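4.2 Talking to the mills

I went into this part of the study thinking the dye houses would be the hard ones to reach. They weren't! The Boros mill sent me its full order book for undyed cotton, all 1,662 lines of it, and I spent most of December just sorting fabric weights into something I could compare with the Tritatton records (which, I'm sorry to say, are still partly on paper).

What I wanted to know was simple enough: when a small label asks for recycled yarn, how long does it wait? At Boros the middle value was 40 days. At Tritatton it was 75, and two of the orders there never got a ship date at all, so I left them out of Table 3.
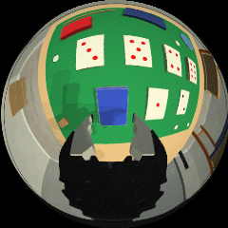
Figure 2. Simulated view of the green felt table, with the open gripper and the blue block.

Minimum order size kept coming up too. I hadn't planned to ask about it, but buyers brought it up before I'd even got my notebook open, and the Prindel group wanted to talk about little else. Most of them would happily pay more per yard if they could just buy fewer yards. I come back to this in Section 5, where I look at shared orders and who gets stuck holding the leftover cloth.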